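Category: Science & Tech > Days Out
Reading time: 5 minutes

The Robots Come Out to Meet the Neighbours

By the time I'd found a park in Hovley and walked back up the hill, the queue for the open day already reached the bakery, and a good half of it was under the age of ten. I hadn't expected that. I'd pictured engineers, I suppose, and a few retired blokes with opinions, and there were certainly some of those (I ended up next to one, and learnt a great deal about hydraulic lifts before the doors opened), but mostly it was families with scooters and sandwiches, all keen to see what the Brorkano workshop has been doing behind that long green fence.

What it has been doing is teaching delivery robots to get along with people. The current model is called the Murín, a knee-high cart on six wheels with a lid on top and a flag on a springy pole so drivers can spot it. It carries groceries, library books, parcels and, on the day I visited, an enormous quantity of lamingtons. Children were invited to order one from a tablet at the far end of the shed and then wait behind a rope while the robot brought it over. The waiting was almost unbearable for some of them. One little girl in gumboots thanked the robot so many times that her father had to steer her away by the shoulders.

Evaristo Zavala runs the navigation team and had drawn the job of talking to the crowd all day, which he did with enormous patience and a voice that was going by lunchtime. He showed us how the cart works out where it can drive, first on a big screen and then with a line of witches' hats that the kids were allowed to move about as nastily as they liked. They were very nasty indeed. At one point the poor thing was boxed in on every side, and it simply stopped, gave a low double chirp and sat there until somebody took pity.

"That's the right answer," Zavala told them. "If you don't know, you stop and you ask."

I liked that. I've known a few people who could do with the same programming.

The workshop has logged 2,878 deliveries in its trial so far, nearly all of them in Grarkavville, where the footpaths are wide and the council was happy to have a go. Each cart can carry 20 kilograms and is meant to run for more than 90 minutes between charges, though Zavala says cold mornings knock that about a bit and they're still fiddling with the battery housing. Three carts are on the road at any one time. The others live on a rack at the back of the shed with their lids open, looking like a row of eskies after a barbecue.

My favourite part of the day was the quietest. Off to the side, past the tea urn, Abundio Medrano had a desk and two monitors and hardly any visitors, so I pulled up a stool and stayed much longer than I'd meant to. His job is the slow stuff: looking through footage of ordinary public places and marking up who and what is in it, so the carts can learn the difference between a hedge and a pedestrian, or a parked motorbike and one that's about to pull out. He has been at it for years and still gets absorbed. We went through a long run of plazas and footpaths together, with a mug of tea going cold between us, and he'd stop every so often to talk about the riders. Cyclists are the ones he worries over, he said, and he'd much prefer a cart that dithers to one that guesses.

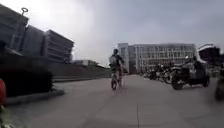 Do the delivery robots have to give way to bikes?

The Brorkano carts are set up to give way to everyone, bikes included. They slow down when a rider comes near and stop if they can't work out which way the rider is going.

I went back for the last demonstration, where a cart had to cross the yard while a mob of volunteers wandered about eating sausages. It took its time. It waited for a pram, then for a kelpie, then for the man with the opinions on hydraulics, who had planted himself squarely in its path to explain something to his wife. When it finally rolled up to the finish line there was a proper cheer, and the lid popped open on the last of the lamingtons, slightly squashed.

There'll be another open day in October, and Zavala hopes to have the carts out on the street for that one. Bring a hat, and get there before the bakery sells out of pies.

More from Days Out
The night shift at the tram museum
A beginner's afternoon of model gliders
Where to see old printing presses running
Grarkavville's repair café turns three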